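Home | Unit outline | Week 4 | Labs | Readings | Contact

Week 4 handout: Good practice for hand-held gripper work

These notes cover the ground rules for the Tromik bench and should be read with the Dridel safety sheet. Anyone who has not signed the sheet can't start the lab.

Check cables before putting the grippers on. Each one should run back along the wrist and sleeve with enough slack for a full reach. Cables on the floor are taped down or moved out of the walkway - no exceptions for short sessions. Keep stand legs inside the taped marks.

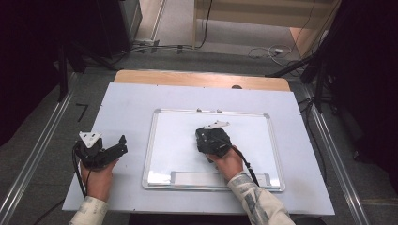

When should a task be stopped partway?

Stop when a cable pulls tight, when a finger of the gripper catches on a fixture, or when the second person calls it. Put the object down flat, open both grippers and log the stop before restarting.

Glossy surfaces such as whiteboards throw glare under overhead lights, so note the lighting in the log. Handle boards by the outer edge and keep fingertips off hanging clips.

Each lab group has 2 operators and 18 minutes per turn. Swap at the end of the turn, even if the task is unfinished. The Zürcher log template has 73 fields; fill in the shaded ones first.

Related items
Week 3: Miro bench layout
Week 5: Labelling and naming files
Dridel safety sheet (revised April)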